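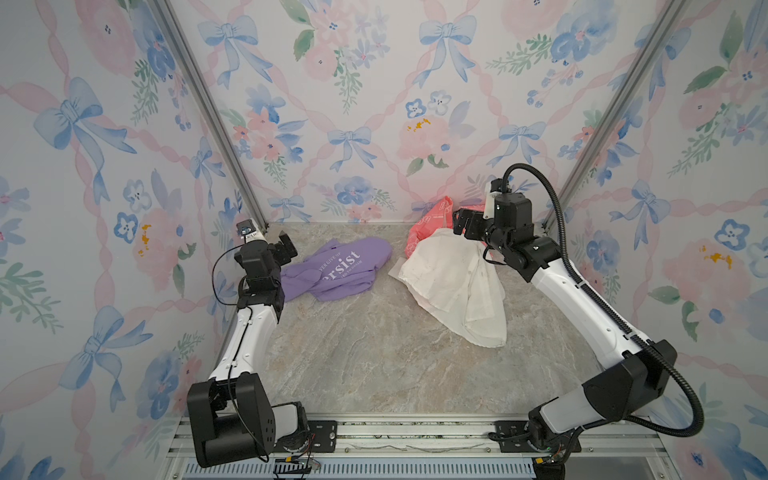 Three pieces of cloth on a grey marble-patterned surface. One of them is a purple garment.

How does cloth get its colour?

Most fibres are pale when they are first made or collected. Cotton is creamy white, and sheep's wool is often white too. The colour is usually added later, using a dye.

What is a dye?

A dye is a coloured substance that dissolves in water. Paint sits on top of a surface. Dye goes into the fibre and holds on to it. How well it holds depends on the kind of fibre. A dye that suits wool may wash straight out of cotton.

Where do dyes come from?

For thousands of years, dyes came from plants and animals. Madder root gives red. Weld, a tall yellow-green plant, gives yellow. Indigo leaves give blue. Purple was the hardest to make. One kind came from sea snails, and each snail held only a tiny amount, so purple cloth cost a great deal.

In 1856 a chemistry student in London made a purple dye by accident while trying to make a medicine. It was called mauveine. Most dyes used now are made in factories from chemicals.

What is a mordant?

Some dyes need help to stay in the cloth. A mordant is a substance that joins the dye to the fibre. Alum is a common one. Changing the mordant can change the colour: madder with alum is red, but madder with iron is a dull purple or brown.

Try it: onion skin dye

You will need an adult, an old pan, 4 handfuls of dry brown onion skins, 500 ml of water and a small piece of white cotton.

Simmer the skins in the water until it turns dark orange. Let it cool and take out the skins. Wet the cotton, put it in the pan and leave it for 2 hours. Rinse it in cold water and hang it up. Do not use the pan for food afterwards.

Words to know
Fibre: a thin thread of material.
Dissolve: to mix into a liquid completely.

Written by Kamil Procházka

More explainers
How is wool spun?
Why does paper tear?
What is glass made of?

This site uses cookies. Accept / Change settings

© Sillby | Contact us | Back to top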